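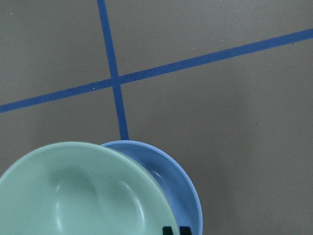
**ursina_st** schrieb:

Hallo zusammen, ich war gestern beim Vorbereitungstreffen für die Erzählreihe zur Arbeitsmigration in Gresevine und bin immer noch ganz aufgekratzt! Der Auftakt ist am 4.7.26 im Saal an der Kettunen-Halle, mit einem Vortrag von Sneha Kaushik über die Frauen in der alten Spinnerei. Danach kommen zwei Filmabende und eine Führung. Im Saal haben 100 Leute Platz, Eintritt frei. Wer von euch kommt mit?

**Hubmann_E** schrieb:

Schönes Programm, aber schon wieder ein Vortrag zum Auftakt? Beim letzten Mal haben wir so lange zugehört, dass für Fragen kaum Zeit blieb. Ich hätte lieber mit dem Film angefangen und danach geredet, mit einem Glas in der Hand.
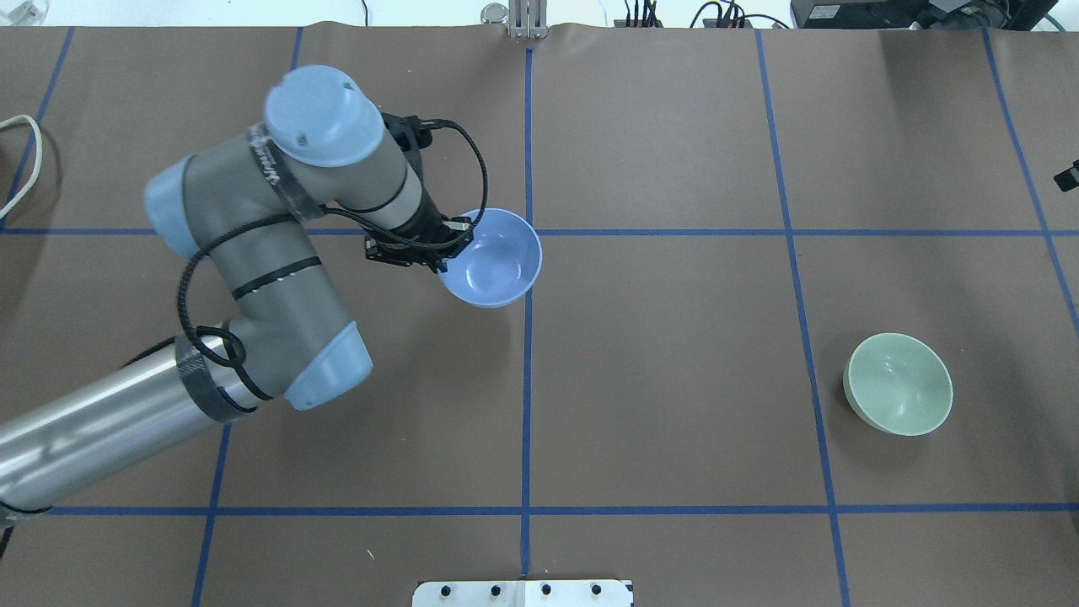 *Roboterarm mit hellblauen Gelenkkappen über braunem Papier*

**mirjam.b** schrieb:

@Hubmann_E Sehe ich komplett anders. Ich kenne Leute in der Peline-Siedlung, deren Mütter in der Spinnerei waren und die genau wegen Sneha kommen. Ein Film ist schnell wieder vergessen – wenn jemand aus den Briefen vorliest, ist das etwas anderes. 182 Briefe hat sie durchgearbeitet, das muss man auch mal würdigen.

**Hubmann_E** schrieb:

Gegen die Briefe hab ich gar nichts gesagt! Mir geht es um die Länge. 30 Minuten, dann Diskussion, und ich bin zufrieden.

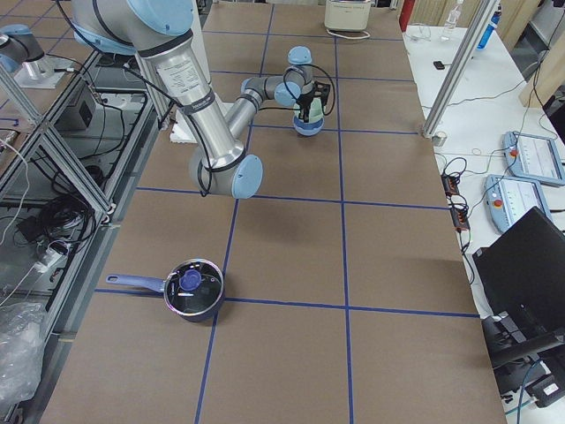
*Langer Arbeitstisch mit dunkelblauen Klebestreifen, darüber der Arm mit Greifer*

**florante** schrieb:

Ich misch mich mal ein, weil mein Vater damals auch dort angefangen hat. Mich stört was ganz anderes: Es ist alles nur auf Deutsch. Meine Tante würde sofort kommen, aber einem Vortrag kann sie nicht folgen. Gibt es eine Flüsterübersetzung oder wenigstens ein Blatt mit den wichtigsten Stellen?

**ursina_st** schrieb:

Guter Punkt, Florante, das war gestern überhaupt kein Thema (leider). Ich schreib Sneha heute noch an. Welche Sprache bräuchte deine Tante denn, Tagalog?

**florante** schrieb:

Ja, genau. Ein Blatt könnte ich zur Not selbst übersetzen, wenn ich den Text im Juni kriege. 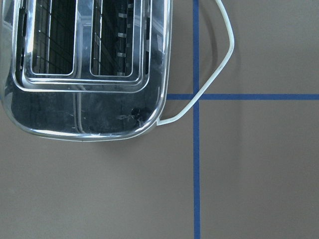

*Verchromter Toaster, von oben*

**mirjam.b** schrieb:

Das wär toll! Ich kann kopieren. Und wegen der Führung: Treffpunkt ist jetzt doch das Tor, der Hof ist noch gesperrt.

**Hubmann_E** schrieb:

Na gut, ich komme auch. Aber ich setz mich in die letzte Reihe und schau auf die Uhr.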